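Filed under: Grantee updates / Small Rooms

May 16, 2021
By Begoña Vidal

Hi Eero, and hello to whoever else at the Brirkby fund reads these (I know Matěj does, because he corrected my arithmetic last time!). It's the second progress report on the tea counter at the Gimier weaving studio, and I'm writing it at the kitchen table with the receipts in a shoebox next to me, so if the order is a bit jumbled, that's the shoebox's order.

The short version is that we have a counter. When I wrote to you in December we had a folding table with a tablecloth over it, and a kettle that lived on the floor by the door, which Oldřich had been asking me to move for as long as I've known him. The folding table has gone back to the hall it was borrowed from. The kettle is off the floor. People on the evening course can now get themselves a drink without climbing over someone's warp, and that was pretty much the whole application in one sentence.

The counter first, as it's where most of the money went. You'll remember we went back and forth about the top. Taras wanted a light one so it would match the wall, and I wanted black, mostly out of stubbornness, and in the end I got black because the Dvořáček yard had a black one in the right size and the light one would have meant another six weeks. I love it. It's matte, it doesn't glare under the lamps, and it looks far more expensive than it was. The catch (and Taras has been very gracious about this, he has only mentioned it every single time he comes in) is that it shows every crumb and every bit of lint. We're a weaving studio. We make lint the way other places make noise. I wipe it down before class and by the break there are pale specks on it again. I've put a cloth on a hook by the sink and asked everyone to give it a once-over when they rinse their cup, and that goes well on the evenings when I'm standing there.

The wall behind it got its paint at the same time. We'd budgeted for tiles, and I'm glad we dropped them. A plain pale wall suits the room, it bounces the daylight back, and if someone splashes it I can touch it up from the leftover can. Oldřich did the painting over two evenings and wouldn't take anything for it, so I gave him the blue blanket he'd been eyeing off the end of the big loom.
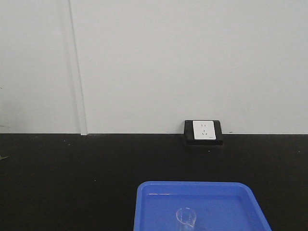
Electricity was the part I was most nervous about, and it's the part that ended up simplest. In the first plan the outlet was going to be up at shoulder height, with the cord hanging down the wall, and the more I thought about twenty people reaching across each other for mugs the less I liked it. So we have it low, at the back of the counter, where the cord can lie along the wall and stay out of everyone's way. The electrician came in on a morning with no class, had a good look, told me off for the extension lead we'd been using, and was finished before lunch. The invoice was $280, which is under what we'd set aside. His paperwork is in the folder I'm mailing to you. I've kept a copy at the studio too, as the building's insurance people are bound to ask for it.

One small thing I'd do differently is that I'd ask for a second one further along. There's room to plug in the kettle, and there's room for somebody's phone charger, and that's it. When we had the open evening in March and wanted the kettle and the coffee maker and the radio all going together, we were back to asking around for an adapter. I'm not asking for money for it now! I only want it written down somewhere so that I remember it if there's ever another round.

The bit of white trim on the wall is staying, before anyone asks. It's not quite straight, and every person who leans on the counter waiting for the kettle ends up squinting at it. I asked the landlord if it could be redone and he said he'd look at it, and I've decided to stop caring. There are bigger things to spend an afternoon on. The shelf, for one.

So, the shelf. We said in the application that there would be an open shelf above the counter for mugs and tea tins, and there is no shelf. I held off on purpose. Once the wall was painted and clear I found that I liked having a stretch of it with nothing on it, and two of the older students said the same without my prompting. It's a busy room, with yarn on three sides and looms down the middle, and having one calm spot to rest your eyes on while the water boils is nicer than I expected. The mugs are in the cupboard under the sink for now, in two crates. It's not elegant, and anyone with a bad back hates it. I'd like your okay to put the shelf on the side wall by the window, where the old noticeboard was. Same shelf, same price, only moved. Could you let me know, Eero? A yes by email is plenty.

Money, then. We've spent $2707 so far, and that covers the counter and its legs, the delivery, the electrician, the paint, the sink tap (more on that in a minute) and the small things. The full list is in the spreadsheet. I've gone through it line by line with Matěj's notes from last time beside me, so I think it adds up. The one line that looks odd is the $93 for "misc. fixings". That's brackets, screws, a tube of sealant and a replacement drill bit, bought on four different trips to Dvořáček because I never once wrote a proper list. The receipts are stapled together. I'm sorry about the coffee ring on one of them.

The tap was the only real surprise. The old one had been dripping since before we took the lease, and with everyone suddenly using the sink it went from a drip to a dribble, and then one Thursday the handle came off in Oldřich's hand. We replaced it out of the tile money. I know that wasn't in the plan, and I should have asked before and not after, but it was seven in the evening with a class coming in. I hope that's all right.

Now the fun part, which is the tableware. I'd thought this would be the easy shopping, and I spent longer on it than on the counter. We started out with paper cups and went through such a mountain of them in the winter term that I was embarrassed to take the trash out. So we've switched to glass. Plain, clear, thick at the rim, nothing you'd look at twice in a store. I like them a lot. You can see how strong your tea is, and you can see if it's been washed properly, which with enamel mugs I was never sure about. I also bought a metal tray, a long silvery one with a rolled lip and a couple of ridges running along it, from a restaurant supply place out in Brarnora that was clearing its stockroom.

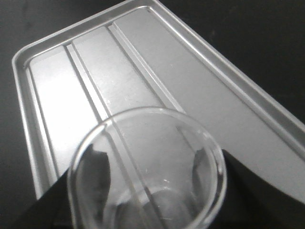

Last updated: December 2021

The tray has earned its keep in more ways than I'd planned. It goes on the counter during the break and things get put down on it instead of on the black top, so there are fewer rings to wipe off, and at the end of the night somebody picks the whole lot up and walks it over to the sink. Metal on that counter makes a terrific clang if you set it down carelessly, and the beginners' class has learned to set it down carefully. It scuffs, of course. I did try polishing it, and I won't again, because it took me an hour and looked exactly the same by the next week. Scuffed is fine. It's a tray.

We've had a few breakages, and I've stopped minding those too. Glass was always going to mean a chip here and there. The rule is that a chipped one goes straight in the bin, no saving it for brushes or buttons, and I've put $60 from the small-things line toward replacements so that I don't have to come back to you every time one rolls off the edge.

As for how it's being used, well, it's being used! I know you like something firmer than that, so I asked Taras, who teaches the Tuesday group, to keep an eye out over the spring. What he told me is that people have started coming early. They used to arrive on the dot, sit down at their loom and leave on the dot. Now there's a knot of them by the counter before class with a glass of something, talking about what went wrong at home with their edges, and he says he gets half his teaching done there. I've seen the same on my evenings. There are two women who'd been in the same class for a year and had never spoken, and they're now sharing a loom rental. I can't promise that's down to a tea counter, but they did meet at it.

Not everything has gone smoothly. The washing up is the sore point. I'd imagined everyone would wash their own, and most do, and then there are always a few left by the sink that belong to no one in particular. We tried a sign. The sign got splashed and fell behind the bin. For the summer term I'm going to ask each class to pick two people a week to do the last round, and we'll see how that goes down. If it's a flop I'll tell you so in the next report.

The other thing is where the tea comes from. So far people have been bringing their own boxes and leaving them, which was lovely at first and has left us with eleven kinds of peppermint. I'd rather have one decent black tea and one herbal, bought in bulk, with a tin for coins beside it. That's coming out of class fees and doesn't touch the grant, so I'm only mentioning it because Matěj asked how we'd keep the thing stocked once your money ends.

Still to do before the summer break: the shelf, if you say yes to moving it; a proper line of sealant along the back of the counter, where Oldřich wasn't happy with his first go; a hook for the tray, as it doesn't fit in the cupboard standing up or lying down; and a lamp, maybe, though I want to get through one autumn evening first and find out whether we need it.

If either of you would like to come by, the Tuesday group has its break at half past seven and you'd be very welcome. Ring the lower bell, the upper one is the dentist.

Begoña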